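Home | Modules | Week 7 | Lab sheets | Contact

Week 7: Pick and place in the kitchen world

This week you work in the simulator only. The task is to pick up a small object and release it into the bowl on the worktop. Start from the Ollano template in your group folder and save your copy before you change anything.

Set the approach height first. The gripper should stop above the rim of the bowl, with both fingers pointing down, before you send the open command. Leave the other items on the worktop where they are – the checker expects them there. 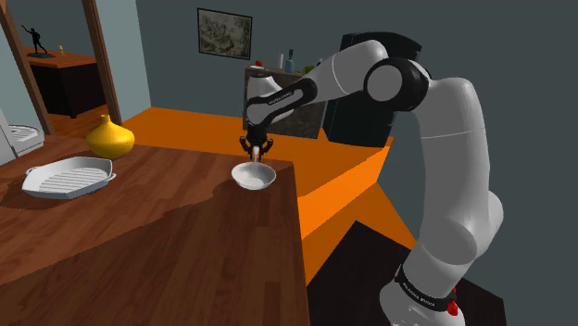
Each group runs 30 trials with the same settings. A trial ends at 700 steps whether or not the object has been released. Log every trial, including failures, and note the joint angles at the point of release.

Marking is out of 30. Marks are lost for touching the bowl with the fingers and for missing log entries. Groups who finish early can try the Probert controller – instructions are in the same folder.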